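Storing a winter blanket in a plastic bag, is it safe?

Posted by Peixoto

Hello everybody. In June I want to put away my winter blanket until the cold comes back. I have a small apartment in Burthorpe and only one shelf above the wardrobe, so the blanket must stay in a bag. My bag is a big plastic one, milky white and blue. 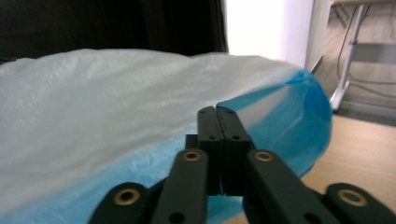

Last year I closed a bag very tight with tape, and after 2 months the blanket had a bad smell, like an old cellar. I washed it before, and I thought it was dry. Is plastic wrong for this, or did I do something wrong? I don't want to spend much money.

nokoser_home

I think it was not fully dry. The middle of a thick blanket dries much later than the outside. I leave mine on a rack for 2 full days, and I turn it in the evening. Then I fold it in a loose way and close the bag with a fold only — no tape. If the label says wool or down, I would choose a cotton bag.

Rurgate

Vacuum bag. Finished.

burthorpe_attic

Plastic is okay for some months if the shelf is dry. Is it an outside wall? Mine was, and I had to move everything 2 inches away from it. For the old smell, put 200 grams of baking soda in an open bowl near the blanket for one night. It helped with mine, but not completely, and I had to wash it again.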